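件名: Re: [sekik-ml] 懐中電灯、予備の置き場所どうしてます?

Iidaです。出先からなので短く。停電のときの話の続き。うちは黒い懐中電灯、手首ひも付きのを箱に入れっぱなし。 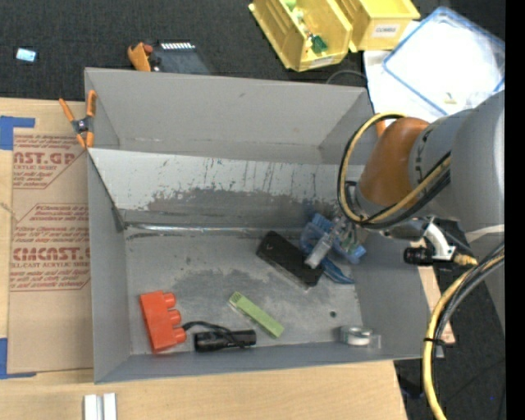 Vilho Heiskanen:
> うちは玄関と寝室に1本ずつ。箱にまとめるのはやめました。
> 暗い中で箱を探すのが一番つらい。12月の停電で懲りた。
> あと電池は入れたままにしない派です。液漏れで2本だめにしたので。
> みなさん電池は本体に入れてます? 別にしてます?

電池は別。ただし本体にテープで貼っておく。抜いて引き出しに入れたら、いざというとき見つからなかった、というのを前にやった……。テープは紙のやつで。ビニールはべたべたが残る。

玄関に1本、は賛成です。今夜やります。寝室はどうしようかな。子どもが持ち出して遊ぶので、高いところに掛けるか。ひもがあるとこういうとき便利ですね。

液漏れの件、Anselmoさんが前に書いてた綿棒とお酢のやりかた、わたしも試しました。接点の白い粉はとれた。ばねが錆びてるのは無理。あきらめて買い替え。

値段の話も出てたので。Karppinenの店頭で2,000円のを買いました。明るさは十分、でも重い。99円の小さいのも予備で買ったけど、こっちはスイッチがすぐ馬鹿になった。安いのを何本も、はおすすめしないです。

あとヘッドライト使ってる人いますか。ブレーカー見るとき両手があくのがいいと聞いて、ちょっと気になってる。電池が単3のものを希望。単4だと家に買い置きがなくて。

それとローソクはもうやめませんか、というのがわたしの意見です。去年カーテンを焦がしかけたので。反対のかたもいると思いますが。

Viljaさん、先月の買いだめリスト、もう一度流してもらえまあすか。メール整理してて消してしまった。すみません。8時すぎなら電話も出られます。

では電車来たので。

Iida Koivisto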